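4. Setting Up and Loading the Plimonmont Dish Rack

This section covers the wire rack for plates. For the cutlery cup and the drip mat, see section 5.

Before you start

Take the rack out of the carton and remove the cardboard sleeve from the tines. Wash the rack once in warm water with a little dish soap, rinse it, and wipe it down with a soft cloth. Small marks of packing oil near the welds are normal and come off in the first wash.

Pick a flat, level counter. You need clear space on one long side of the rack for the plates that are waiting to go in. Leave room to lift a plate straight up over the rack as well. If you have wall cabinets, check that the doors still open.

CAUTION: Do not set the rack on a stove top, a radiator cover, or any surface that gets hot.

4.1 Placing the rack

1. Set the rack down with the open side up.
2. Press lightly on each corner in turn. If it rocks, turn the rack end for end and try again. If it still rocks, fit one of the clear pads from the parts bag under the high corner.
3. Slide the drip mat underneath, if you are using it. The lip goes toward the sink.
4. Run a finger along the tines. They should all stand straight. A tine that was bent in shipping can be eased back by hand. Do this slowly and only once - bending the wire back and forth will crack the coating.

The rack is rated for a load of 275 ounces spread over the whole floor. Do not put the full load at one end.

4.2 Loading plates

1. Rinse the plates and stack them by size, or lay them flat on the counter next to the rack if they have painted rims that you don't want rubbed.
2. Start at the end farthest from you and work back. You will not have to reach over plates that are already standing.
3. Hold the plate by the rim. Lower it between two rows of tines until the edge touches the floor of the rack.
4. Let go gently and allow the plate to lean. A small lean is fine and helps the water run off. If the plate leans so far that it touches its neighbor, move it over one slot.
5. Put large dinner plates in first and fill the remaining slots with side plates.
6. Face all the plates the same way. Mixed directions use up more slots and make the plates knock together when you take them out.

Plates up to 315 mm across will stand in the rack. Anything wider should be dried by hand or leaned against the backsplash on a towel.

NOTE: Plates with a deep curve, such as the Vatex pasta plates, need an empty slot on the curved side. Shallow plates can go in every slot.

CAUTION: Never push a plate down to make it fit. If it sticks, lift it out and try a wider slot. Pressing can chip the foot ring, and chips are not covered by the warranty.

4.3 Bowls, mugs, and glasses

Bowls go along the end of the rack, upside down and tipped over one row of tines. Hang mugs only if you have bought the side rail (part 237). Stemware should not go in this rack at all. Use the Ganesetti glass stand or a folded towel.

4.4 Unloading

1. Check that the plates are dry by touching the lower edge, where water collects last.
2. Take out the bowls first, then the small plates, then the large ones.
3. Lift each plate straight up until it is clear of the tines before you move it sideways.
4. Wipe the foot ring with a dry cloth before stacking.

4.5 Cleaning the rack

Once a week, empty the rack and wash it with a soft brush. Pay attention to the places where the tines meet the floor wires. In hard water areas a white film may build up there. Wipe it with a cloth dampened with white vinegar, leave it for ten minutes, and rinse well. Do not use steel wool, scouring powder, or bleach.

4.6 If something isn't right

Plates fall over: The slot is too wide for the plate. Move it, or clip a spacer onto the tines.

Plates rattle when you walk by: The rack is not level. Repeat step 2 of 4.1.

Water pools under the rack: The mat is in backward, or the lip is blocked.

Rust spots: The coating has been scratched through. Stop using that part of the rack and order a replacement from Ogunleye, our parts supplier. Have the batch number from the carton ready when you order.

Section revised 10th September by Yesenia Bedoya.

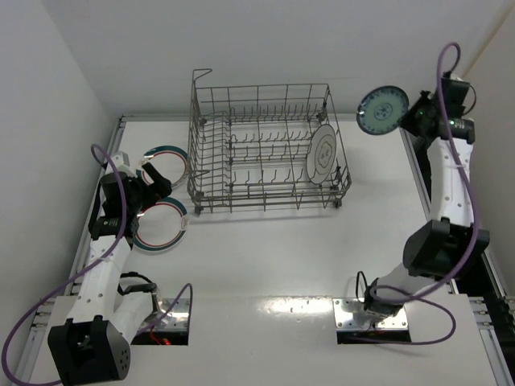
Keep this booklet with your receipt. Spacers and clear pads are sold in small bags and fit every size of rack in the range.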